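Filed under: Local football, Newspapers, Complaints

I have been reading the sports pages of the Tivasbridge paper for six years, first to improve my English and later because I became a supporter and could not stop. So I think I have the right to be angry at it sometimes. This month it is about the match ratings.

After every home match the paper gives each Tivasbridge player a number from one to ten. The man who gives these numbers is Iolo Prydderch. I like his writing very much. He was the first writer who made me understand what a holding midfielder is for. But his numbers are a mystery to me, and in April they became a bigger mystery.

We lost to Vornora, two goals to one. Our goalkeeper, Kong, made one mistake, a bad one, when he came out for a cross and did not reach it. For this he received a three. The left back, who was walking when the second goal came, received a seven. In the text the left back is mentioned one time, and there it says he was "quiet." How is quiet a seven? I asked this in the comments under the article and received 40 thumbs down and one answer, which told me to go and watch tennis.

My neighbor Tin-yau Fu was with me at the match, and he thinks I am too serious about it. He says the ratings are there to make people argue, and the paper needs the arguments more than it needs the ratings to be correct. Perhaps. But the young players read them. Kong is nineteen years old. The next week, people behind the goal were shouting "three" at him each time he touched the ball. The attendance was 476, so in our ground every voice is heard very well - also by his mother, who sits in front of me.

I wrote a letter to the sports editor. It was 900 words long and they asked me to cut it to 100. I tried for two evenings. What was left was only the complaint, without the part where I say that I admire Mr. Prydderch, so I did not send it. I put the long version in a drawer. 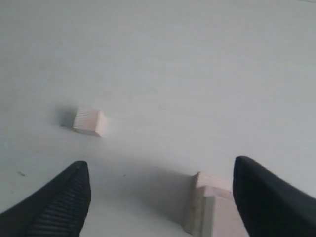 Wooden blocks on a pale tabletop.
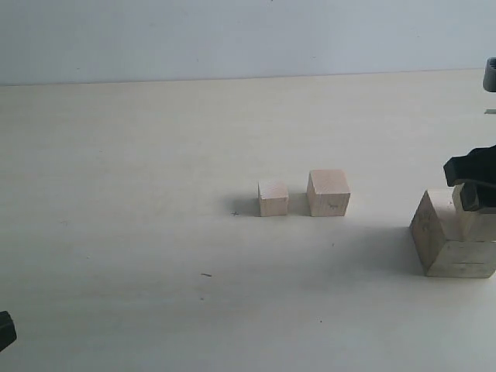
What I wanted to propose in the letter is simple. Write two sentences for each player and leave the number out. Prydderch can do it, he did it for the cup match at Baswood two years ago, when there was no space for the table of ratings, and it was the best report of that season. I still remember what he wrote about our captain, that he defended "like a man looking for his keys." You cannot put this into a number.

If somebody from the paper reads my blog, the long letter is still available. The next home match is again in the evening, at half past seven, and I will read the ratings the morning after, as always. Kong will play, I hope. The second goalkeeper has a bad shoulder and the third one is still in school.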